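Section 4: Setting up your practice ledger

This section takes you through the first set-up of Zuvex Ledger for an accountancy practice. Work through the steps in order. You will need your administrator password, your firm's year-end date and a closing trial balance from your old system. Most small firms finish in one sitting.

4.1 Before you start

1. Close any open copies of the program on other machines. Only one person can be signed in while the practice file is being created.
2. Check that your licence covers enough client files. The standard licence allows 30. If you go over this, new files open as read only until the licence is extended.
3. Save a copy of your old trial balance as a CSV file. Spreadsheets with merged cells will not import.

Note: If you are moving from Hamer Books, use the Hamer import option in section 6 and skip steps 4 to 6 below. Account codes are carried across as they stand.

4.2 Creating the practice file

4. Choose File, then New Practice. Enter the firm's name as it should appear on letters and invoices. Sole practitioners can enter a trading name on the second line.
5. Enter the year-end date. You can't change this once the first period has been posted, so check it against your last set of accounts.
6. Pick a chart of accounts. The Boström chart suits firms with several offices. The Zisdale chart is shorter and will do for most others.

Caution: Do not edit the control accounts at this point. Changing a control account code before the opening balances are in will leave the ledger out of balance, and the file will have to be created again.

You can stop after step 6 and come back later. The program keeps the file as a draft and shows it in grey on the start screen – click it once to carry on. 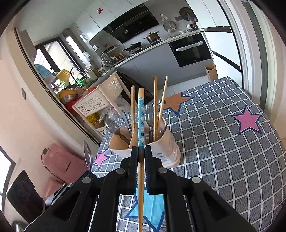

4.3 Entering opening balances

7. Open the Balances tab and choose Import. Select the CSV file you saved in step 3. Debits and credits must be in separate columns.
8. Look at the difference shown at the foot of the tab. It must read zero before you can post. Any other amount is held in suspense account 1607 and marked in red.
9. Click Post Opening Balances. Print the report and keep it with your year-end papers.

Note: Error 761 means that an account code in your file is missing from the chart. Add the code under Accounts, then import again. The second import replaces the first, so balances are not doubled.

4.4 Adding staff

10. Go to People and choose Add. Each person needs a name, an email address and a role.
11. Set a charge-out rate for anyone who will record time on client work. Leave the box blank for office staff.
12. Choose who can approve write-offs. The program will not let a person approve their own.

Passwords must be at least 8 characters long. New staff are asked to change theirs when they first sign in.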